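Grouting Large Wall Tile: Questions for Fergus Aitken

Fergus Aitken has set tile for 30 years and now inspects other people's work for Sandhu, a small building survey firm. Most of the calls he takes concern walls and floors less than five years old. We spoke at his office in September, with a sample board on the desk between us.

Joint width

The first thing Aitken checks is the joint. Clients ask for it as narrow as possible, and installers tend to agree.

"A tile has a size printed on the box and a size it really is," he said. "You measure a few from each box before you pick a spacer. If they vary, the joint has to absorb it."

On a large wall he prefers 2 mm as a minimum, and wider where the tile edge is not ground square. He keeps records of failed joints. The file held 2,331 entries when we met, and he sorts it by cause. Movement is the largest group. Poor mixing is second.

"Too much water," he said. "It spreads nicely, it looks fine, and then it shrinks and goes chalky."

Dark colors

Dark red, brown and navy are back in kitchens, and they bring a separate set of complaints. Pale haze shows on them at once. Aitken recommends a trial patch with the actual grout - a printed color card is not enough - and a second look at it after it has cured fully.

His colleague Amna Siddiqui handles the lab side. She was asked to test 47 samples of dark grout for uneven color and traced over half to wash water that had not been changed.

"People want a chemical answer," Siddiqui said. "Use a clean bucket. Wring the sponge until it stops dripping."

Both advise against sealing early. Moisture left in the joint has to get out, and a sealer applied too soon can hold it there as a cloudy patch.

Dark surfaces, some with faint lines
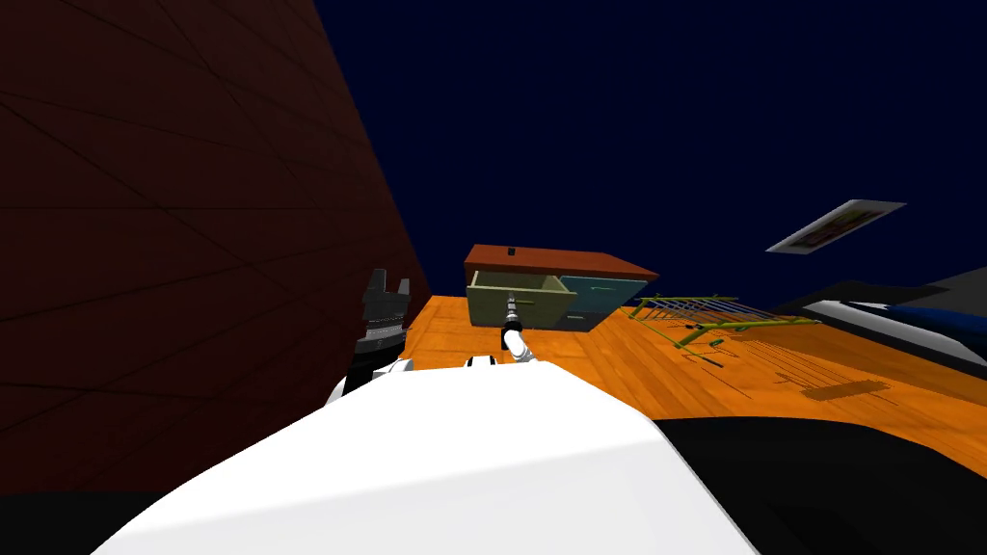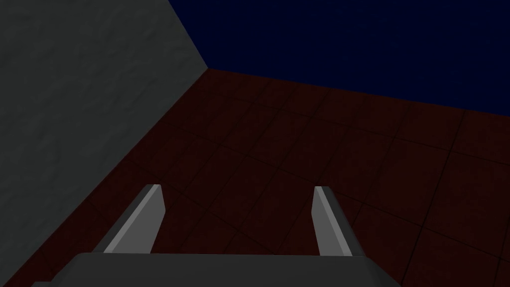
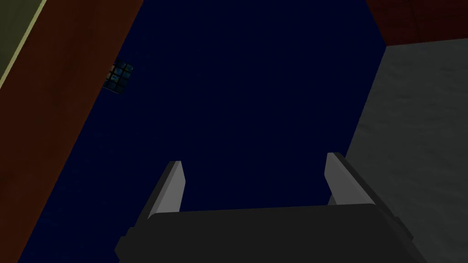
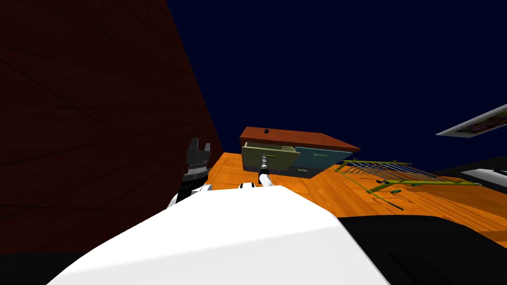 Corners and edges

Aitken does not accept grout in an inside corner. Two planes move separately, and a rigid joint between them cracks. He specifies a flexible sealant in a matching color, applied to a clean, dry gap.

"If it's already grouted, rake it out," he said. "Don't run a bead over the top."

The same applies where tile meets a countertop or a window frame. He asks installers to leave the gap open until the rest of the wall has been cleaned, then tape both sides and fill it in one pass.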